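Shared Study Tables in Rirton Library - project report, August 2025

**What we wanted to find out**

Rirton library has one big room on the second floor and everybody wants to use it. Students for homework, older folks for newspapers, people on calls who shouldn't be on calls. We wanted to know if table size and where the table sits changes how long people stay. Also noise. Original plan was to compare with the Flimside branch but Flimside closed its upstairs for painting in April, so we only got part of that data. More on that below.

**Method**

Paper survey, one page, left on the tables and at the front desk. Got 70 back. Threw out 12 that were blank on the back side (the arrow telling people to flip it was too small, our fault). We also sat in the room and wrote down when people came and left. Did this for 19 visits total, mostly afternoons. Mornings are underrepresented and we know it.

Noise was going to be measured with a phone app but two phones gave two very different numbers in the same spot, so we dropped it and used a 1 to 5 rating on the survey instead. Not great but at least its consistent.

**Table types**

Three kinds - long shared tables, small squares, and the window counter. People like the window counter the most and stay there the least. We think it's the stools. Long tables get the longest stays but only when someone has a whole end to themselves. Once a second person sits directly across, the first one tends to pack up sooner.

Surface color came up in the comments more than expected. Several people wrote that the dark tables make them sleepy or that they can't see a pencil on them. A few wanted white tops.

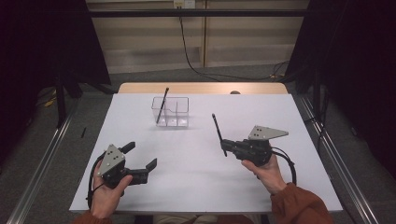
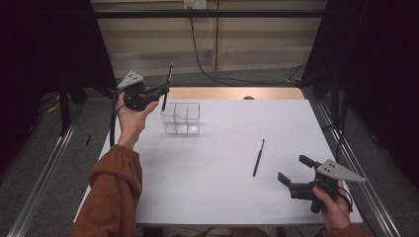 The complaint on the other side is glare. Two people who sit under the skylight said a light table is hard on the eyes after lunch. So color probably has to be picked together with the lighting, which we did not plan for and have almost no data on. Would add a question about it next time.

**Flimside**

Only have surveys from before the painting started. Main thing is that people there share tables more easily, maybe becuase the chairs are further apart. We didn't measure the chairs. Should have.

**Results, short version**

- Longest stays: long tables, end seats
- Shortest stays: window counter
- Most common request: more outlets (by a lot)
- Second: somewhere to take a call
- Noise rating was worst near the stairs, not near the kids section like we guessed

**Problems**

Survey wording. "How long do you usually stay" got answers like "depends" and "till my ride comes." Should of used check boxes. Also we put the outlet question last and some people skipped it, then wrote about outlets in the comments anyway, so we had to go back and add those by hand.

**Still to do**

Chair spacing at both branches. Redo the chart on page 2, the labels overlap. Ask the front desk if we can leave surveys out in the mornings too.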